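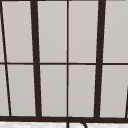

About Birkett

Birkett is a small company that builds and looks after simulated work cells for robot arms. Our customers make the arms, the grippers or the software that drives them. They need somewhere to try a job many times before they put it on real hardware, and we keep that place in working order.

We started with bottling lines and pallet stations. These days most of our time goes to one cell, a kitchen sink we call Pastano. It runs on Motau, our own scheduling and logging software. Declan Goodall founded the company and still answers the phone.

The Pastano cell

Pastano is a kitchen with a dark gray sink set in a white countertop, a ribbed drainboard, a black faucet, and a window. All of it is modeled. The jobs are the kind people do without thinking: take something out of the basin, put it on the drainboard, move a plate without hitting the faucet.

Sinks are hard on a robot. The basin walls get in the way of the wrist. A plate lying flat on the bottom gives the fingers very little to hold. The rim hides part of whatever is down there, depending on where the camera is. We chose a sink for those reasons, and customers have kept asking for it.

How the cell is set up

Callum Pickering does the setup work. A new customer sends us the arm model, its joint limits and the gripper file. Callum mounts the arm at the counter and checks its reach to the four corners of the basin floor, the far end of the drainboard, and the base of the faucet. If the arm can't reach all of those points, the base is moved and the check is run again. Everything else waits until the reach check passes.

Contact comes next. The sink needs two versions of its shape, one for looks and one for collisions, and the two have to agree. The drainboard grooves caused us trouble for most of a year. In the collision version they had been left flat, so plates slid across them far too easily. Callum rebuilt the surface in August with the grooves cut in, and the slip settings were redone from scratch.

Then the loose items go in. A banana and a red-orange rimmed plate on the basin floor, with the drainboard left clear, is a layout we use a lot for first runs. The banana is a good test of grip because it is curved and rolls when pushed. The plate is a good test of patience.

Items are dropped in from just above the surface and allowed to settle before the job clock starts. An item that is still moving after the settling time fails the layout, and the layout goes back to Callum. We hold 222 approved layouts for Pastano at the moment. Each one has been opened and looked at by a person.

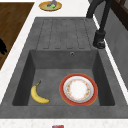
Looking after it

A simulated cell doesn't wear out, but it does drift. Someone updates the physics package, or changes a texture, or swaps a gripper file, and a job that passed last week stops passing. Most of our maintenance is finding those changes before the customer does.

Reece Dunmore runs the weekly check. It takes 90 minutes and goes in this order:

Load the cell with no arm and confirm that every fixture is where the drawing says it should be.
Open each camera and compare its view with the reference picture. Framing, light level and shadow are all checked.
Drop the standard items into the basin and record where they come to rest.
Mount the reference arm and run the reach check.
Run the short job set and compare the results with the previous week.
Write up any difference, even one that looks harmless, and attach the Motau log.

The camera step finds more faults than any other. A camera that has turned a few degrees will still give a clear, well-lit picture, and the software has no reason to complain. The operator may then spend a day wondering why the arm has stopped seeing the plate. Reece keeps a reference for every camera position and puts the two views side by side. The window and its dark framing are handy for this, as a small rotation shows up quickly against long straight bars.

Views down into the sink need a different kind of care. We keep camera positions on more than one side of it, and the same item can be in full view from one and partly covered by the lip of the basin from another.

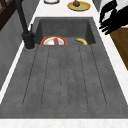

For that reason a layout is approved for a named camera position and only for that position. If a customer wants to use it from somewhere else, we check it again. The second check is quick, and it is included in the service fee.

When something breaks

Faults are reported through Motau or by phone. Derek Parsons takes them in and tries to reproduce each one on a clean copy of the cell. We don't repair the customer's copy until we have seen the fault on ours.

The most common faults are these:

Items sinking slightly into the basin floor. Usually a time step that has been set too long.
The gripper catching on the faucet when there is a visible gap. The collision shape around the faucet is too fat and has to be trimmed.
A plate that shakes when nothing is touching it. The plate and the floor have been started overlapping.
Runs that give different results from the same seed. These take longest, and we will tell you so when you call.

After a repair, the cell runs 900 resets overnight with nobody using it. The log has to come back clean before Derek closes the report. If there is a single bad reset he reopens the job in the morning.

Who we are

There are 4 of us working on Pastano full time: Callum on setup, Reece on checks, Derek on repairs, and Clive Tapley, who writes and maintains Motau. Clive also trains customers' staff, either at our office in Pastatley or over a call. The training covers loading layouts, reading the log, and making changes to a cell that can be undone afterward.

Visitors are welcome in Pastatley by appointment. Bring your arm model and gripper file with you, and Callum can usually run a first reach check while you're here.

Page last updated 13 February 2025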